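Questions people ask me about the Grerkholm sitting circle

I'm Nerea Herrero and I look after the beginners' side of our meditation circle. I get the same emails over and over (which is fine, I like email), so I've put my answers in one place. Last updated 23 October 2021.

Do I need any experience?

No. Plenty of people come to us having never sat still on purpose in their lives. If you can breathe and you can find the door, you're set. I'd only ask that you read the page on posture first, so your first evening isn't all about your knees.

Is this a religion?

It depends who you ask in the circle! Some of us grew up in a church and still go. Some of us would call ourselves Buddhist, and a few get itchy at the word "spiritual." We sit in silence, we read a short passage, we talk a little. You won't be asked to believe anything or sign anything.

How long is a sitting?

30 minutes, with a bell at each end. We do 2 sittings in an evening with slow walking in between. If you need to leave after the first one, the walking part is the kindest moment to slip out.

My mind won't stop. Am I doing it wrong?

Oh, this is the big one. Mine doesn't stop either. I've planned whole dinners on that cushion, and once an entire argument with my sister that we never had. When you notice you've wandered off, you come back to the breath, and then you'll wander off again, and you come back again. I found that so annoying for my first year – I kept waiting to graduate to the quiet part. These days I get quiet patches now and then and I try not to chase them.

I fell asleep. Should I be embarrassed?

Please don't be. If you snore, the person next to you may tap your elbow. Try sitting with your eyes half open, and go easy on supper.

Can I sit on a chair?

Yes, and lots of us do. We have cushions, benches and plain chairs. Get both feet flat on the floor and sit a little forward of the backrest if your back lets you.

What is the Etell practice you keep mentioning?

It's our name for a simple hand exercise that Olaia Esteban brought to the circle. You close your hands gently on the in-breath and let them fall open on the out-breath, resting on your thighs. After six breaths you leave them open and just sit. I was skeptical, I'll admit, but I carry so much tension in my hands that it's become my favorite way to start. If you have sore joints, skip the closing part.

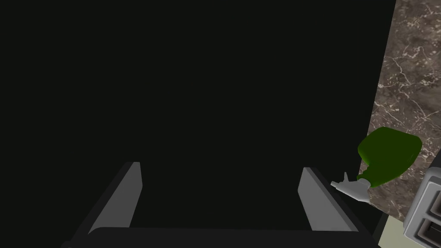

Open, and holding nothing.

How do I keep it up at home?

Start smaller than you think you should. Five minutes after you brush your teeth beats an hour you keep putting off. I sit in the same corner of the bedroom every morning, with the same ratty blanket, and some days the blanket is the only reason I get there. Missed a week? Sit today. You don't have to make up the time.

Do you run retreats?

One a year, in March, at the Figueroa house. It's mostly silent, the food is vegetarian, and you'll share a bedroom. I'd like you to have been coming to regular evenings for a while before you sign up, as a full day of silence can stir up more than people expect. If you're going through a hard stretch or seeing a therapist, talk it over with them and drop me a line too.

What does it cost?

Regular evenings are free. There's a bowl by the coats if you want to put something in, and I don't look. The retreat does have a fee for food and beds, and Olaia can work something out if money is tight. Ask her, she's lovely about it.

What's Flutow?

Our newsletter! It has the reading for the month, changes to the schedule, and sometimes a recipe. Send me a note with "Flutow" in the subject line and I'll add you.

Can I bring my kids?

Teenagers, yes, if they want to come. For little ones the silence is too long, and I say that as someone who tried it with mine.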